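The Open Day at Dandport

My aunt had been saving the leaflet since October, folded in four behind the bread bin, and when the day came she put on her good coat and her walking shoes and told me we would be catching the early bus, because the late one went round by Dallilden and stopped at every gate. She was eighty-one and had never shown any interest in machines beyond hitting the wireless. But she had spent thirty-odd years on the sorting benches at Gremico, buttons mostly, and then bottle tops, and the leaflet had said in large letters that visitors could watch a robot do sorting, and I think she wanted to see who had got her job.

The works stood at the far end of the harbour road, past the chandler's and the place that used to do such lovely crab sandwiches. They had put out bunting. A young man in a jumper gave us each a sticker with a number on it, and mine was 106 and hers was 107, which pleased her enormously, as 107 had been the number of her old locker, and she told him so, and she told him about the locker too, and about the dent in it, while the queue behind us shuffled and was very patient.

We had tea first (she insisted, there being a tea urn) and a slice of something with cherries. Then we were taken through in a little flock, down a corridor that smelt of floor polish, and into the long room. They called the robot Obi. My aunt said that was a good name for a dog. She worked her way to the front, as small old ladies can, with one hand on my sleeve and the other on her handbag, and there she stayed, looking down at the brown paper and the blue tape and the two bins side by side, with the arm leaning over the fuller one.

"They've given it a nice clean bench," she said. "We never had a clean bench." 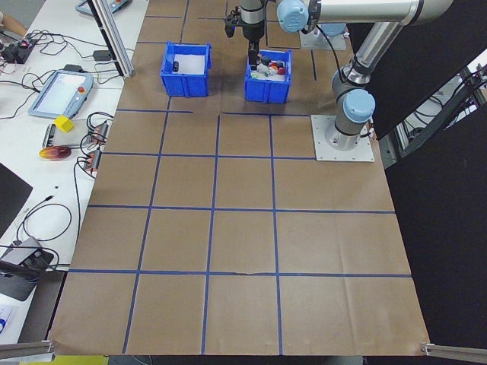
It was slower than she had been, came a voice from somewhere behind my shoulder, and I turned round and it was a woman in a green hat whom I had never seen in my life. She could remember the Gremico girls, she said, her mother had been one, and they could clear a tray of 300 before the kettle boiled and never look down once.

"Four hundred," said my aunt, without turning her head. "If it was buttons."

Well, that was that. The two of them were off, and I might as well have been the coat stand. They went through the foremen one after another, and the winter the pipes froze, and the Christmas party with the trifle, and all the while my aunt kept her eyes on the gripper with a look I knew very well from childhood, the one she wore when I was learning to peel potatoes. She wasn't unkind about it. Once she leaned forward and said softly, "Take the top one, love, don't dig," and the young man in the jumper, who had come in behind us, asked her to say that again, and wrote it on the back of his hand.

He had questions after that, a great many of them. How had they known, by touch, which piece would come away and which would bring its neighbours with it? What did they do when two were stuck fast? My aunt held out her own right hand, with its big knuckles, and showed him how you rolled the finger a little as you closed it, and the green hat nodded and said yes, yes, that was it, her mother had done it just so with peas.

We missed the early bus home, and the one after it. We got the slow one in the end, round by Dallilden, with the lights coming on in the farmhouses and my aunt's sticker still on her lapel. She was quiet for so long that I thought she had dropped off.

"It wants a lower stool," she said at last, and I said that it hadn't got a stool at all, and she thought about this as far as the next gate.

"Then it's doing very well," she said, and asked me whether I had any of the cherry cake left in my pocket.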